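Sarnden Neighbours Help Board
Print this page | E-mail this to a friend

How do you keep a home first aid and medicine stash in order?

Posted by Ineke Nijs in Home & Household

Hello all, hoping someone tidier than me can help. I look after my mum, who moved in with us in March, and between her dressings, my son's allergy bits and the usual plasters and cough sweets, we've ended up with medical stuff in every room. It's in the kitchen drawer, it's in the bathroom cabinet, and last week I found a packet of gauze in with the Christmas napkins. I bought a big lidded box from Van Rooij on the high street and tipped everything in, which felt marvellous for a day. Now it's just one enormous muddle instead of five small ones.

What I'd like to know is how you sort it. By person? By type? And do you leave things in their outer boxes? They take up so much room, but I'm scared of throwing away the bit with the date on. Also, what on earth do you do with the out of date stuff? There's 12 years' worth in there, I'm ashamed to say.

Posted by Prasert Jaidee

Hi Ineke, I was a ward clerk for a long time and then did the same job for my dad at home, so I've got opinions on this one! Sort by what it's for, and keep anything prescribed completely separate, one tub per person with their name on it in big letters. You don't want your mum's tablets anywhere near your son's, even if it means buying another tub.

For everything else I use open tubs, no lids, side by side on one shelf. With lids you stop putting things back, or I do anyway. Mine go dressings and tape, then stomach and cold remedies, then the odds and ends (thermometer, tweezers, the little scissors that always go missing). The shelf needs to be high up if you have little ones visiting, and not in the bathroom, it gets far too steamy in there. The top of our wardrobe won in the end.

Small sealed packets are the real nuisance. They're slippery, they slide under each other and they all look alike from the side. Tip them out on a bit of cardboard or an old tray first so you can read what you've got, then stand them up in the tub like cards in a card index, oldest at the front. 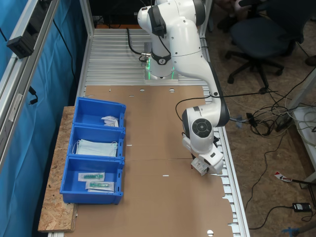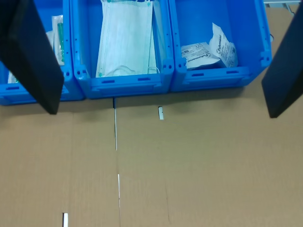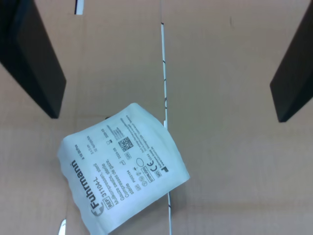 Small packaged supplies and cardboard-topped work surfaces; the blue bins are in the first and second pictures.

As for the outer boxes, keep them for anything you swallow, along with the leaflet. Sterile dressings usually have the date on each packet, so check yours and if it's there the box can go. If a packet is torn or has come unstuck, don't use it on a wound, however new it is.

Out of date medicines go back to the chemist. Ours in Ciltgate takes them over the counter, no fuss, and I've handed over a carrier bag that would make yours look modest. Don't put them down the loo or in the bin. Ask before you take anything sharp though — not every chemist will have it, and some councils want it done their way.

Last thing, put a reminder in your phone to go through the lot every six months. I do mine when the clocks change. It takes me about 2 cups of tea.

Posted by plumpudding300

we just use a biscuit tin. if its fallen out of the tin we need a bigger tin

Posted by Ineke Nijs

Thank you both, and I do like the tin! Prasert, the card index idea is brilliant, I've done the plasters already and got rather carried away. Off to see what the chemist says about the rest — I'll take the car, it's heavy.

Recent posts in Home & Household
Getting candle wax out of a wool rug
Plivura dehumidifier keeps beeping, any ideas?
Best way to store a double duvet over summer
Who mends garden shears near Sarnden?
Moths in the airing cupboard again

Contact us | Copyright Sarnden Neighbours Help Board | Back to top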